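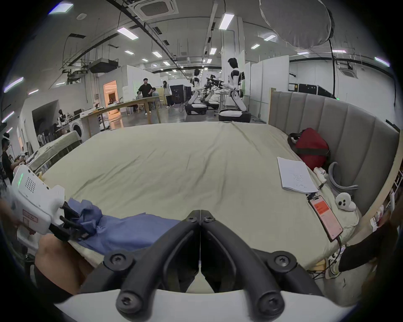 Bed one, blue garment, one gripper on the job and another waiting its turn.

Uvenico Robotics Club: Laundry Season, the Gallery

Posted 16 December 2024

When the club voted on a project back in August, the choices were a maze solver, a robot that plays table hockey, and folding a T-shirt. We picked the T-shirt on the grounds that it would be quick. The maze people have been very gracious about this and only bring it up at every meeting.

The plan, as written on our application for lab time, was to teach a two-armed robot to fold clothes by showing it how people do it. You pick up a pair of hand-held grippers, you fold, the grippers remember what you did, and later on a computer tries to make sense of your habits. It sounds restful. Then you try straightening a sleeve with what amounts to two pairs of salad tongs and find out how much of your dignity was stored in your fingertips.

Our project is called Ponon. The name came out of a long argument and means nothing in any language we checked, though we didn't check many.

Since then the folding group has recorded 1321 demonstrations. Of those, 376 were thrown out by our own review. The usual reason was that the person folding gave up halfway and smoothed the thing flat with an elbow. Elbows aren't part of the robot. We have asked.

A few notes on the work before the next picture, for parents, sponsors and the maze people.

We fold on beds because that's where laundry ends up in real homes. A nice hard table would be easier, and the first month's data was all done on one. Then Onni Laaksonen pointed out that a mattress gives when you press on it, and that everything we had taught the robot so far involved pressing. There was a silence. We moved to the beds.

The house rule is one garment per take, start to finish. Drop it and you keep going, on the theory that the robot will drop things too and might as well learn some manners about it. Swearing is allowed, as only the motion goes into the training set.

Crumpling is a job in itself. Each take has to start from a proper mess, and people are surprisingly bad at making one. Left to ourselves we all throw a shirt down the same way every time. Tikkanen, our scheduling script, now tells you how to throw it: left-handed, from high up, inside out, and so on. It is the only member of the club with perfect attendance. 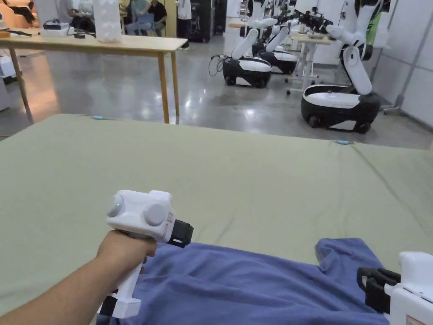 Onni Laaksonen wants it put on record that the sleeves should always go in before the hem comes up, that anyone doing it the other way around is teaching the robot to make a burrito, and that the rule has been in the handbook all along.

It has. It's in the handbook right after the part about labeling your takes, where few have ventured.

We went back through a batch of recordings after that and found 172 burritos. They've been moved to a separate folder. One faction wants to train on them anyway, to see what we get, and I can't say I'm against it.

As for how the robot itself is doing: in the last round of tests we gave it the same shirt over and over, and it produced 3 folds that our judges agreed were folds. One was good enough to put in a drawer. The others would pass in a dorm. On the remaining tries it took hold of the collar with great confidence and then seemed to lose interest, which at least proves it has been learning from us.

Next term we start on towels, which have no sleeves and therefore no politics. Fitted sheets were proposed and voted down. After that comes the regional showcase at Nanoler, where we get one table, one power strip and a short slot to explain ourselves. New folders are welcome and no experience is needed. If you already fold your shirts beautifully at home, come along anyway and we'll hand you the grippers. Sign-up is on the club page, under Ponon, below the maze.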